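Gevham Puzzle & Desk Support
Ticket 1146
Opened 26 Mar 2018
Opened by: Graziella Lombardi
Product: Orakzai 3x3 cube
Category: turning / stiffness / sticking
Status: open, waiting on customer
Priority: normal

Graziella Lombardi wrote:

Hi, quick one, typing this between other things so sorry for the mess. Cube's gone stiff. Not all over, just one layer. Turns fine for a bit then grabs about halfway, bit of a crackle, then lets go with a jerk. Other layers fine or nearly fine. Bought from you in October, not dropped as far as I know. Kids use it, I use it, lives on a blue plate on the dining table with the other small stuff.

Wasn't like this a month ago. Tried just turning it lots. No change, maybe worse.

Is it the spring? Do I need a new core? Don't want to pull it apart if I'll never get it back together.

Primo Morelli replied:

Hi Graziella, thanks for getting in touch. Core failure would be unusual this early. Can you tell us:
which layer (colour of the centre piece)
whether it grabs at the same spot each time
whether any lubricant has been added, and which
what it's normally stored with

Please don't tighten or loosen anything yet.

Graziella Lombardi wrote:

Green centre. Yes same spot, or nearly. No lube from me. Stored with, hm. The plate is our everything plate. Cube, a tube or two, whatever was in someone's hand. Gets cleared when we eat, dumped back after. Why does that matter?

Primo Morelli replied:

Matters because a layer that grabs at one spot is very often residue on one or two edge pieces, and residue comes from whatever the cube lives beside. Pastes and glues are the worst. Even a dried smear under a piece is enough.

Could you try the following in order and note the result after each. Stop when it turns freely.

1. Wipe outside of cube with a barely damp cloth, dry straight away.
2. Turn green layer 45 degrees, look into the gap with a torch. Note anything white, shiny or fluffy.
3. Move cube off the plate for a day, see if stiffness changes.
4. Remove one edge piece from the green layer. Clean foot of piece with dry cotton bud.
5. Report back before doing the screws.

Graziella Lombardi wrote:

OK doing a log, easier. Will paste the lot when I'm done.

LOG

Step 1. Wiped it. Cloth came up a bit grey, normal I guess, it's a kids toy basically. Green layer same. Grabs, crackles, lets go.

Step 1 again with warm water on the cloth instead of cold because I'd forgotten and the cold tap was running. Same.

Step 2. Torch. Hard to see much, black inside and everything's in its own shadow. Something pale on the foot of one edge, the orange/green one. Could be light. Turned it round, still pale. Not light. Other three edges look clean. Dardo had a look too and says pale, yes.

Ran a toothpick along the gap, nothing came off. Stopped because I could feel myself about to scratch it.

Step 3. Put it up on the bookshelf overnight. Morning: same. So not heat off the window, which was Dardo's theory. Put it back on the plate out of habit, then took it off, then someone put it back. Giving up on step 3, it lives there.

Side note, washed the plate. Should of done that first. Ring of something tacky on the rim on one side. Came off with hot water and a thumbnail, no soap. No idea which tube. Checked the caps on everything that goes on there, all screwed on or pushed on properly now. One wasn't.

Step 4. Sat down with it properly. Turned green layer 45, pushed up under the edge with my thumb like the Gevham sheet says. Would not come. Sheet says firm pressure. How firm. Tried the edge next to it, popped straight out, so it's not me. Put that one back. Tried the bad one again with a folded bit of cloth so I wasn't pressing skin on a corner. Came out with a click and went under the table.

Found it.

Foot of that piece has a hard whitish skin on one face. Thin, like dried glue or dried anything really. Dry cotton bud did nothing. Fingernail lifted a flake. Got most of it off in flakes over a sheet of paper. A line of it left down in the corner where the foot meets the piece.

Popped it back in before the line was off because I wanted to know. Turned green. MUCH better. Grabs a tiny bit, no crackle. So that's the cause, I'd bet on it.

Step 4b (my own). Took it out again. Cotton bud damp this time, held on the line for a bit, then rubbed. Line went. Dried piece on a tea towel, left it on the windowsill through lunch to be sure. Back in. Turns free one way. The other way there's a slight drag, not a grab, at a different spot from before. Hadn't noticed that one, maybe it was hiding under the big one.

Checked the corners either side of it. One has a faint smear. Haven't taken a corner out, sheet says edges first then corners and I got nervous with three kids wanting it back.

So where I'm at: 
grab gone
crackle gone
slight drag on green, one direction only
everything else fine

Questions:
a) is damp ok on the inside pieces or have I done something bad
b) do I need to lube now that it's clean
c) is the drag worth chasing
d) can it keep living on the plate

END LOG

Primo Morelli replied:

Very useful log, thank you. Going in order.

a) Damp is fine on the plastic if it's dry before it goes back. Keep water away from the screws and springs in the centres. If you took only the one edge out at a time you didn't get near them.

b) Not strictly. If you do, one small drop of silicone on the edge you cleaned, then turn the layer for a few minutes. Please don't use cooking oil or petroleum jelly, we do see it and it goes gummy.

c) Depends how much it bugs you. A smear on a corner foot is the same problem, smaller. Corner comes out easily once its neighbouring edge is out. Take a note of which way round it sat. If the cube ends up unsolvable by one twisted corner, that's why, and it's fixed by twisting it back.

d) Yes, so long as nothing leaks on it. A cube sitting flat on a plate wicks up anything tacky through the bottom gaps, particularly if it gets turned while it's in it. Caps on, and tubes on the other side if you can.

Could you also tell us whether the tension feels even across all six sides now? Hold the cube by one layer and let the rest hang. All six should feel alike. We would also like to know where it usually sits, for the residue notes on this product.

Graziella Lombardi wrote:

Tension: did the hanging thing. Even on five. Green a hair looser than the others now it's clean, or I'm imagining it after all that. White and orange the same as each other. Not touching screws.

Corner: did it. Edge out first, then corner, wrote L on a scrap of paper for left and then couldn't remember left of what. Smear was on the inside face, small, soft, not hard like the first one. Came off on the dry bud, one wipe. Back in. Edge back in. Drag gone, I think. Did the turns both ways with my eyes shut. Can't find it.

One corner was twisted after, as promised. Took me ages to work out that's what it was, thought I'd forgotten how to solve. Twisted it back, solved.

No silicone in the house. There's Stivia stuff in the shed for the sliding door, says silicone on the can but says other things too. Left it alone.

Tube situation: other side of the plate didn't last, it's a round plate, things roll. Tried a Salonell egg cup for the tubes to stand in. Too narrow for the fat one. Will find a jar. In the meantime caps get checked when the table's cleared, thats the rule, we'll see.

Where it sits, since you asked. Dining table, blue plate.

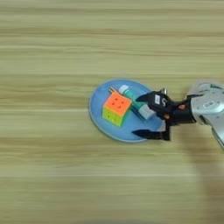
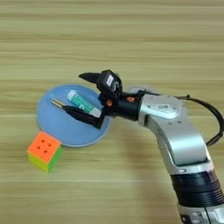 orange side up, same cube, same plate

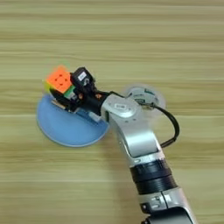
Nives Orlandini added: had the same drag on mine after a glue leak, and it came back a week later in the layer opposite. Worth doing the torch check on blue while you still remember how the pieces come out. Also if that shed can says anything like degreaser or penetrating on it, keep it well away, mine went cloudy inside and never felt right again. A jar is the way to go for tubes, cap up.

Graziella Lombardi wrote:

Ta Nives. Checked blue. Two edges clean, one I can't see into, one has a speck that might be fluff. Turns fine. Leaving it unless it starts.

Can said penetrating. So no.

Primo Morelli replied:

Thanks both. Graziella, I'm putting a sachet of the proper silicone in the post, no charge, order ref 173. One drop only on the cleaned edge. I've set this to waiting for a week in case the drag returns, after that it closes by itself. If blue starts grabbing just reply on this ticket and it reopens.

Graziella Lombardi wrote:

Good, thanks. Jar found, it was a jam one, label won't come off. Fat tube fits.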